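Livgate Toy and Bits Library: Sorting the Donation Bin
Student Project Report, Semester 2
Prepared by Hina Mengal for the Engelhardt group

Why we picked this

Our group wanted a project about the everyday jumble that builds up wherever small things get donated, borrowed and returned. Livgate has a lending room for toys, kitchen odds and ends and craft gear, and when we first visited in October the returns shelf was a glorious mess. I loved it straight away! We had five weeks to work out a sorting system that a new helper could learn in one afternoon.

What we did

We started with a full sort of the returns shelf, 139 items all up, and wrote a card for each one. The card had the colour, the rough shape, what it was made of if we could tell, and where we thought it should live. Writing the cards took much longer than the sorting, mostly from arguing over names. One person's "cup thing" was another person's "stand", and both of them were sure.

After that we tried sorting by use, which fell over quickly. Plenty of items had no use we could agree on. Sorting by colour was fast and looked fantastic on the shelves, but borrowers don't come in asking for something green. What worked best was shape first, then size: blocks, long things, flat things, and things with a hollow or a cup.
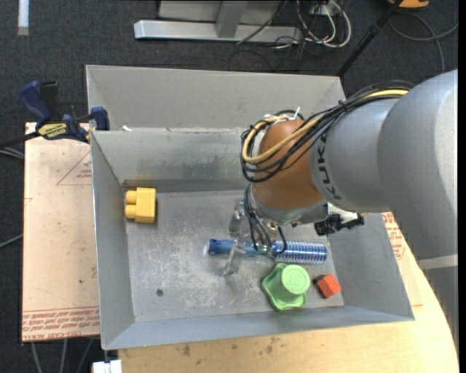 The long things were my favourite category, because they turned out to be so varied. Some are smooth at one end and bristly or bumpy at the other, and you can't stack those neatly with anything. We gave them a deep tray of their own. Building blocks were the easy win, with studs that make them recognisable from any side, even when they're tipped over.

What went wrong

Our first labels, printed on Jisuritz paper, curled within days. We also ended up with 19 cards in a pile called "ask someone", which was far too many. Going back through them with the Clekimon team got it down to two, and I still have no idea what either of those is.

A deep bin with sloping sides is great for tipping things into, but small pieces gather at the bottom. We'd use shallow trays for anything smaller than a fist.

Next time

I'd like to test the shape system with younger borrowers and see whether they put things back in the same spots the adults do. I'd also get the labels laminated before they go anywhere near a shelf. The cards are in the blue folder at the front desk if the next group wants them.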